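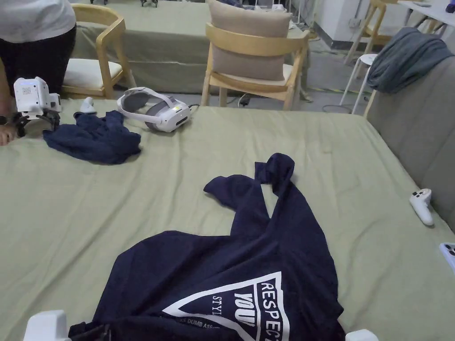

Two weeks with the Muka hand-held gripper kit on loan from Sallthorpe. Short version: good for clothes, fussy to set up.

Grip first. White fingers, light enough to use all morning. T-shirts are the hard test and it picks up a single layer of jersey well. Thick hems slip.

Setup took me 185 minutes the first time. Vaughan Paewai at Sallthorpe talked me through pairing — the printed guide skips a step on page 7.

Tracking drops out if you turn your back on the headset. Restarting takes roughly 2 minutes.

We logged 100 folds before I had to tighten anything.

Price is by quote only. I'd rent before buying. Battery notes tomorrow.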